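Midotow Opens Returns Line for Black Plastic Plant Trays

Garden centers in the Lustden area can send back used growing trays from October

LUSTDEN – Midotow, a wholesale supplier of seedlings and potting materials, will begin taking back used black plastic trays from garden centers and growers in October. The service will run from the company's depot at Fuentealba and is open to existing trade accounts at no extra charge.

Black trays are hard to recycle through household collection. Many are colored with carbon black, which absorbs the near-infrared light used by optical sorting machines. The machines fail to read the plastic type, and the item is rejected with general waste. Collecting the trays separately removes the need for optical sorting, provided the resin is known before the load is shredded.

Midotow ran a trial of the service with 6 trade customers. Of the trays returned, 81 percent were fit for a second growing season after washing. The remainder were sent for shredding and pelletizing.

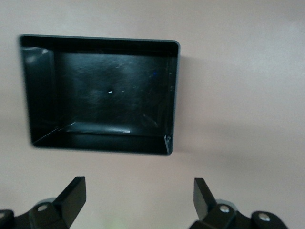 Trays are accepted in polypropylene and high-impact polystyrene. The two resins must be stacked apart, as mixed loads cannot be pelletized together. The resin code is molded into most trays. Trays with no code can be sent in a separate stack and will be tested at the depot.

Surface scratches and light soil do not affect acceptance. Trays with split rims or cracked corners go directly to shredding. Loose compost, labels and capillary matting should be removed before pickup.

"Most trays are retired because they look old," said Milagros Godoy, operations manager at Midotow. "We grade on the rim and the base. If both hold their shape under load, the tray goes back to a grower."

Washing is carried out in three stages: a cold rinse, a hot detergent wash and a disinfectant bath. The Prarent wash line, installed at Fuentealba this year, has a rated capacity of 2000 trays per shift. Rinse water is filtered and used again in the first stage.

Pickups will be made on regular delivery runs. Customers should strap stacks to a pallet and enter the pallet count on the order form. Loads below one full pallet can be dropped off at the depot gate before 3 p.m.

Reused trays will be sold under the existing product codes with the suffix R. Price lists will be sent to account holders ahead of the October start.

Trade customers can register for pickups through their Midotow account representative.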